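Clearing a Glass Table: What the Tidying Study Found

Most tips on this page come from our own kitchens. This one comes out of the Vasevar trials, where people cleared and reset tables by hand so that a robot could later be trained on the recordings. Mayuree Thongsuk ran the sessions and Hilde Postma went through the results. Their set came to 159 clearings, and the habits that worked for the robot are good ones at home too.

Take both ends of a tray. In the trials a tray held at two corners stayed level far more often than one pulled by a single edge. The robot trained only on two-handed lifts also dropped fewer things than the one trained on a mix. Set your grip before you lift, and keep your thumbs on top of the raised edge.

Move trays off the glass first, small items second. When the order was left up to people, they tended to pick up the small things and then had nowhere to put them. With a fixed order the median time for a clearing fell to 40 seconds.
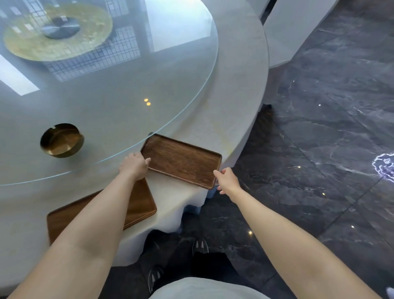 Don't stack trays of different sizes while anything is still on the lower one. Five of the failed clearings went wrong this way, and the robot copied the mistake faithfully.

Watch for reflections. Clear glass with a window over it was the hardest surface in the study. The robot reached for bright spots that were only light, and it misjudged where the glass stopped. Postma's fix was to record every table at 2 times of day, morning and evening, so the reflections changed while the objects did not. At home, wipe glass with the lamps off and daylight coming from the side, and smears will show up much better.

Lift brass and stone pieces straight up. Sliding them drags grit across the glass. A felt dot under each one helps, but check it now and then, as the glue creeps out in warm rooms.

The next round uses wooden tabletops only. Thongsuk expects fewer missed grasps, though dark trays on dark wood may bring troubles of their own. We will add those results to the page on wood care.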